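The artist has been walking the beck at Clekgate since April, usually early, before the dog walkers arrive. The project that has come out of it is called Fulling, and it opens on Saturday in the old drying shed at Brovwood. It looks at two kinds of work that happened on the same piece of ground: the cleaning and thickening of woollen cloth, which went on there until the last mill shut, and the dismantling of electrical goods, which came in afterwards and lasted five years.

We met at the kitchen table in the studio at Sotbridge, which is a unit on a trading estate with a roof that drips. I asked where the idea had started.

"With the soil," the artist said. "I wanted to dye some wool using plants from the beck side, and a friend who tests allotments told me to get the ground checked first. The report came back with things in it I hadn't expected. There was alum and iron, which you'd get from dyeing, and then a lot of copper and tin that didn't belong to the cloth trade at all."

The copper led to the Bakke yard. Bakke was a small breaking firm that rented the lower sheds and took in office equipment, telephone exchanges and later computers. There is not much left of it on paper. The county record office has one box, with a rates book and a set of weighbridge tickets, 123 of them, held together with a bulldog clip.

"I copied out every ticket by hand. It took most of a month. They say things like 'mixed boards, wet' and then a weight. I liked that they'd bothered to write wet, because it affects the price. The fullers did the same with fleeces."

The tickets now form the longest piece in the show, a strip of felted cloth 32 metres long with the wording of each one stitched into it in copper thread. The cloth was fulled by foot, in a trough, by people from the village who had answered a card in the post office window.

"It's heavy work and it smells. We used soap, not urine, I'll say that for anyone who's worried. You walk on it for hours and it hardly changes, and then it starts to shrink quite fast and you have to watch it."

I asked whether the breaking work had been as physical.

"More so, from what I was told. I recorded 3 people who'd worked in the yard and they all talked about their hands. Cuts, mostly. One of them could still tell me which screws you took out first. They had a rate per crate, so speed mattered, and the valuable parts were put aside in biscuit tins."

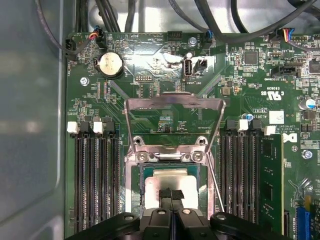
A processor in its socket on a green motherboard.

The artist is careful about how the two trades are set side by side. An early version of the project used the word "heritage" for both, and the former yard workers objected.

"They said it wasn't heritage, it was a job they'd had and hadn't been paid well for. Fair enough. The mill has a blue plaque and a book about it. The yard has nothing, and the people who worked there aren't sure they want anything. So the word's gone from the wall text. I've tried to leave the recordings alone as well. They run at full length, with the pauses and the kettle."

Some of the material is difficult to show. The dyed wool from the beck side is in a sealed case, on the advice of whoever tested the soil, and the colours are duller than the artist had hoped - a brownish yellow from the dock roots and a grey that was meant to be green.

"I did think about leaving the grey out. It looks like school socks. But that's what the ground gave, so it's in."

The landowner has allowed access to the beck until the end of the show, after which the lower sheds are due to come down. There is a plan for houses on the upper field. I asked if the work was meant as an objection.

"No. People need somewhere to live. I'd like them to test the soil properly and tell the buyers what's in it, and I've sent the council my results. They've acknowledged the email."

The next piece will be smaller. The artist has kept back a bundle of the felt and wants to bury it in the bank above the weir, then dig it up after a winter and see what colour it has gone.

Fulling is at the drying shed, Brovwood. Entry is free. The floor is uneven and there is no heating, so bring a coat.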